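Sorting Test Tubes by Hand-Guided Gripper: Our Spring Project Report
Robotics Club, Cervantes Building, team Drulum
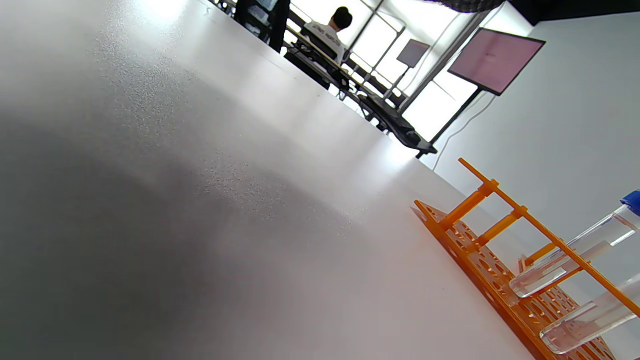

What we set out to do

When our advisor, Roya Ebrahimi, first suggested lab chores as a theme, we were a little disappointed, I'll admit, as most of us had been hoping for something with wheels. But the more we talked it over, the more we liked it. Putting a capped tube into a rack is a small job that people do without thinking, and teaching it to a machine meant we had to think about every bit of it – how the tube tips, where the fingers close, how far to lower before letting go.

How we worked

We split into 2 groups. One collected demonstrations with the hand-held gripper and the other wrote the code that cleaned them up, which we called Fotton after a typo that stuck. By May we had 2181 demonstrations saved, and everybody on the team had taken a turn (and had the sore wrist to show for it!).

What gave us trouble

Clear plastic was harder than we expected. On bright afternoons the glare confused our tube finder badly, so we started recording in the mornings as well and mixed the two sets together. We also lost more than 2 weeks to a labeling mistake that was entirely our own fault.

Still to do

We would like to try racks of other colors, and tubes without caps. The club at Berodstead has kindly offered to run our code on their arm over the summer, and we're very much looking forward to hearing how it goes.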